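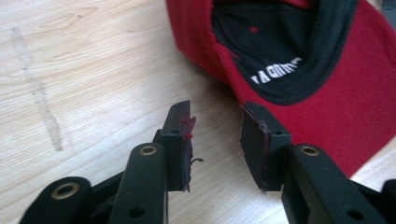 3.2 Pad inspection and cleaning

Existing guidance for hand-held grippers covers calibration and battery care but says little about the contact surfaces. Our protocol, used at the Nanel and Korano sites, requires the operator to check both pads after every 20 demonstrations and before any change of object class. Textiles need the closest attention. In Figure 4 the left pad carries a small cluster of red fibers at its upper corner and a thin dark thread lower on the same edge, with a red and black cap on the table behind. Fibers of this kind are removed with tweezers – never by rubbing the pads together – and the cleaning is logged. Pads with frayed edges are noted in the same log and reviewed each February.

Figure 4. Gripper pads with fibers attached.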